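Modano Tabletops: Frequently Asked Questions

What sizes are available?
The standard top is 1000 x 700 mm. Other widths are cut at the Erkotthorpe shop in steps of 200 mm. 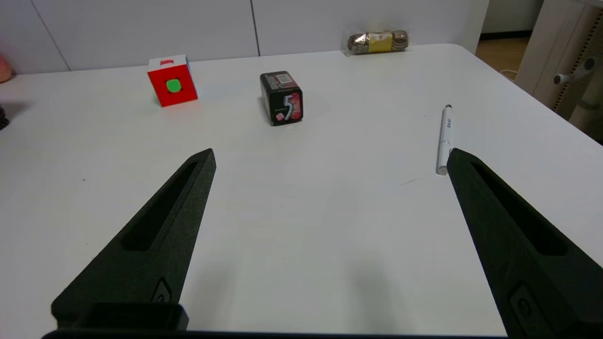
Which cleaners are safe?
Mild dish soap and water. Do not use acetone, scouring powder or abrasive pads - they dull a matte white finish for good.

How do I remove pen or pencil marks?
Try a soft eraser first, then a damp cloth. Old ink may need a second pass.

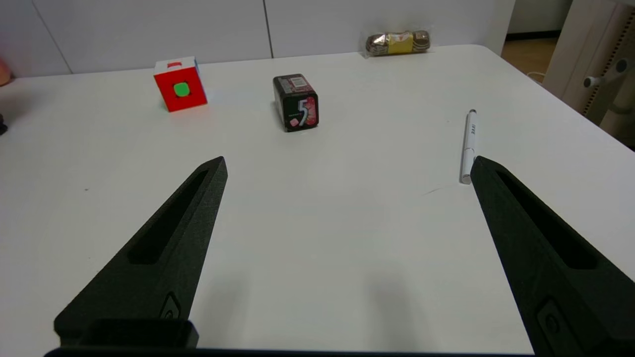
1 min read

Can a top be fitted against a wall?
Yes. Leave a small gap for movement and fill it with flexible sealant. Do not use grout.

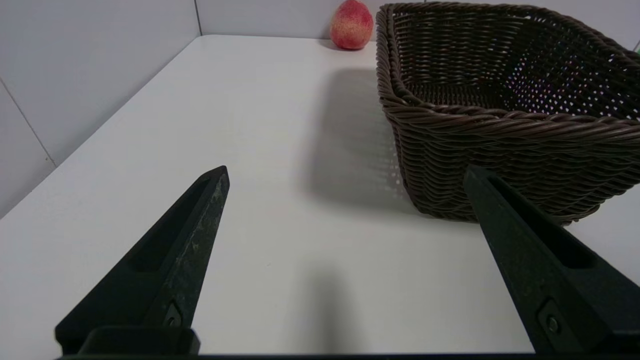 Sealant needs a full day to cure before the top carries any load.

What does the warranty cover?
Warping and peeling. Cuts and burns are excluded. Quote part number 313 when writing to Yetunde Oyelaran at the Pokisby office. 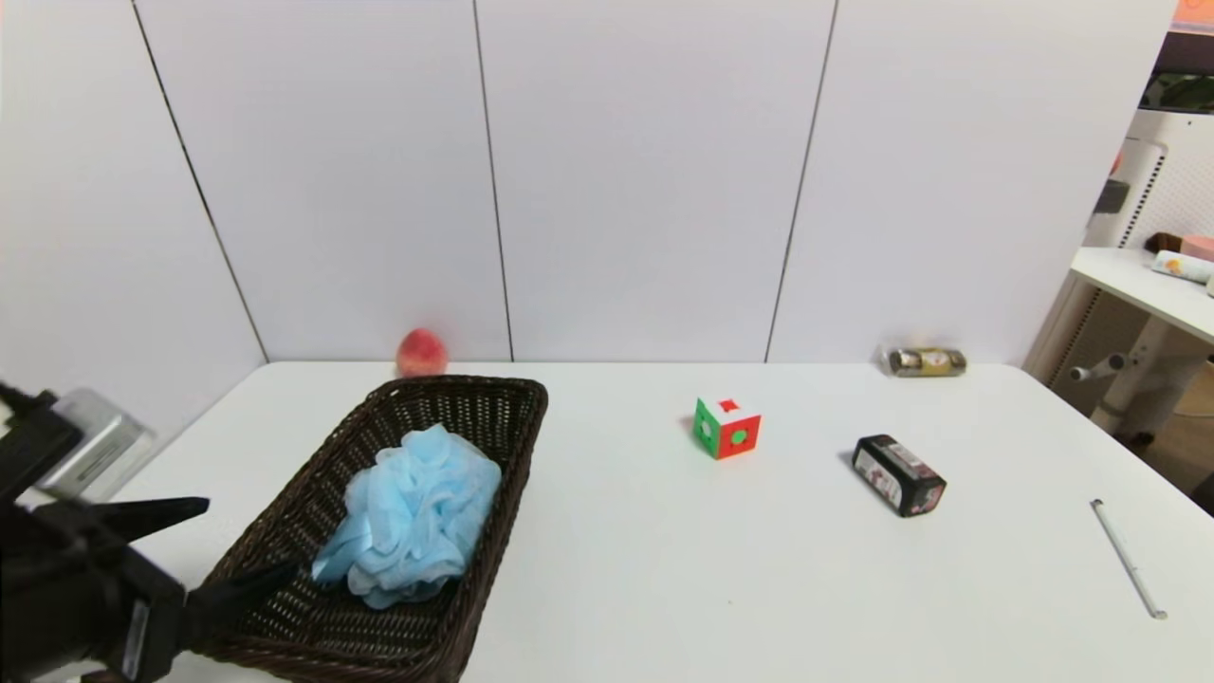
Claims without a part number are returned unread. Keep the receipt - a bank statement is not accepted.

Last revised 29/12/2018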